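Gastholm hardware shop to lend tools free of charge from this month

FOR IMMEDIATE RELEASE
Friday, August 4, 2023

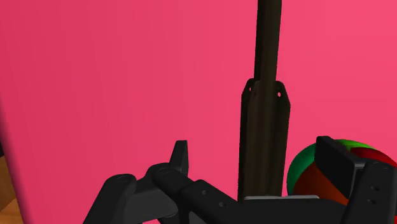 Maarja Mägi said she had bought a hedge trimmer four years ago, used it twice and would happily have borrowed one instead, and she couldn't see why every house on her street needed its own.

Barrientos, the hardware shop on Gastholm high street, opens a tool lending counter this month. Free to join. Free to borrow. Anyone living in Gastholm or Grorkdale can sign up with proof of address and a phone number.

The counter starts with 300 items. Drills, sanders, ladders, spirit levels, wallpaper steamers, tile cutters, a cement mixer (collection by van only), two pressure washers, plus a good lot of garden tools. Stock list goes up at the shop and will be updated on Mondays.

How it works

Join at the counter or fill in the form beforehand. Loans run for 48 hours. One renewal if no one else is waiting. Ladders and the mixer can be booked ahead, everything else is first come first served. Up to three items at a time.

Late returns: no fines for the first day. After that the card is paused until the item comes back. Lost or badly damaged tools are charged at what the shop paid for them, not the shelf price. Normal wear is fine, and blunt blades are the shop's problem.

Drill bits, sanding sheets, blades for the tile cutter and so on are not part of the loan. Bring your own or buy them at the till. Goggles and ear defenders go out free with anything that has a motor, please bring them back as well.

Where the tools came from

Mostly returned hire stock that Barrientos bought in one go when Cliltine, the hire yard out by the ring road, shut its Grorkdale branch. The rest is ex-display and 100 hand tools given by customers over the spring. All the electrical items have been tested and labelled, and will be re-tested every year. Anything that failed has been stripped for parts or recyled.

Members so far

A trial ran in Grorkdale with a small group of households. Most borrowed item was the wallpaper steamer, then the long ladder. Least borrowed, the post hole digger, which went out once. Several people on the trial asked for longer loans at weekends, so anything taken out on a Saturday is now due back by closing on Tuesday.

Other request was for someone to show people how things work. From the second week there will be short evening sessions at the back of the shop: hanging a shelf, bleeding a radiator, changing a tap washer, fixing a sticking door. 9 places each. No charge, but put your name down at the counter. First one is shelves. Bring a photo of your wall if it is an old house, plaster and lath needs different fixings and we'd like to know before you start.

Giving tools

Hand tools welcome at any time. Rust is ok, cracked handles ok if the head is sound. No petrol machines please, no chainsaws, and nothing with the guard missing. Electrical tools need to be left for testing and it can take a week or two before we can say yes or no. If its a no, we will ring and you can collect it or we'll dispose of it.

Opening

Lending counter open Tuesday to Saturday, shop hours. Closed for lunch. Shop itself open as usual while the counter is being fitted, though the paint aisle has moved to the left of the door for now.

Access: step free from the car park side. The counter has a low section. Deliveries of heavy items within Gastholm can be arranged for members who can't collect, ask when booking.

Notes to editors

Interviews with the shop and with households from the trial can be arranged, mornings best. Please ask for the lending desk at Barrientos, Gastholm. Further pictures on request. Dates for the evening sessions are sent out with the August stock list.

ENDS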